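Burkby Games Evening - Room and Equipment Check

Date: Jun 25, 2020
Checked by: Laine Kuusk
Second check: Stelios Kyriakidis

Mark each item OK, Fix or N/A. Put comments underneath, with initials.

1. Consoles and handhelds

Handhelds charged and switched on - OK
Charger leads, no bare wire or bent plugs - Fix
Two leads split near the plug. Taken out of the box and cut up. LK

Game cards match the loan list - OK
The copy of Larkero is back in its case. Someone has saved over slot 3, so please ask players to start in an empty slot. SK

Controllers, sticks and triggers - Fix
Left stick drifts on the pad marked 211. It will still do for menu-only games but not for the racing league. LK

2. Screens and power

Televisions firmly on stands - OK
Extension leads not plugged into each other - Fix
Found one chained behind the Resum cabinet. Moved to the wall socket. SK

Volume at the marked level - OK
Flashing images notice on the door - OK
Dezső Tóth asked for larger print. New one is up.

3. Tables and food

Food kept on the side table, away from handhelds - OK
Tables wiped before cards and controllers go out - Fix
Wipe again before doors open, trays as well. Grains get into the card slots. LK

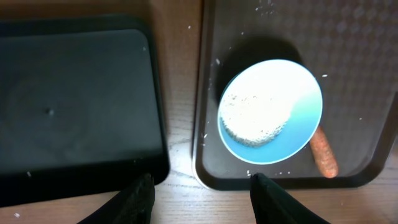

Item 3: trays on the table, rice bowl on the right-hand one.

Drinks with lids only in the console area - OK
Hand wipes at each station - Fix
Pack nearly finished. Kalliopi Konstantinidis to order more from Dimitriou.

4. Room

Fire exit clear and unlocked - OK
Walkway between stations at least 70 cm - OK
Tight by the cabinet. Don't add another chair there. SK

First aid box in date - OK
Plasters topped up in March.

Outstanding: new charger leads, replacement for pad 211, hand wipes. Ourania Zervas has the cupboard key and needs the signed sheet before the next session.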